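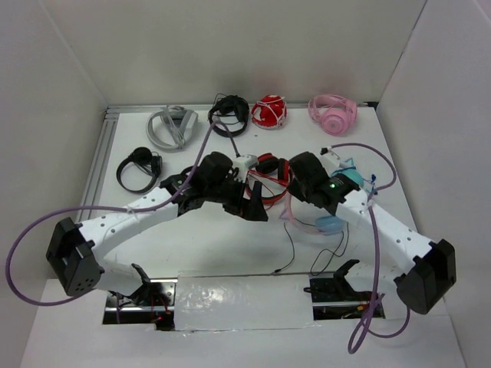 I have worn the Ramanauskas over-ears nearly every day since May and I still get a little happy when I pick them up. My last pair died in a coat pocket (my own fault), and I wanted something I could wear for a whole evening of records and podcasts without my ears aching. These do that, and then some!

Comfort first, as I wear glasses and most headphones squeeze the arms into my skull. The pads here are deep and soft, and the band spreads the weight so well that I once walked out to the mailbox still wearing them. Four hours is no trouble. On a warm afternoon my ears do get sweaty, so I take a break and get a drink.

The sound is big and friendly. Bass has real body, voices sit right up front, and I keep hearing little things in albums I've owned forever, like a chair creaking before the last song on the Līga Avotiņš live record. Piano is lovely. Very busy guitar music can get a bit crowded in the middle, and if that's most of what you play, try the Kakeck pair first. My brother-in-law has those and they're cleaner but also colder, at least to me. We have swapped back and forth over many dinners and neither of us will budge.

I use the cable at my desk and wireless everywhere else. Pairing took me two tries the first time and has been fine ever since. The battery gets me through a work week with some left over. Calls are okay. My mother says I sound like I'm in the pantry, but she can understand me, and the mute button is easy to find by feel.

A few gripes. The pouch is thin and the zipper sticks. The voice that announces the power level is LOUD, and I haven't found any way to turn it down. And the folding hinge clicks when you chew, so no chips during quiet movies.

I bought mine at the Nutodbridge shop, where Tarmo Krūmiņa let me sit in the corner with my own music for as long as I wanted. Replacement pads are sold separately and just pop on, so I've already got a spare set in the drawer.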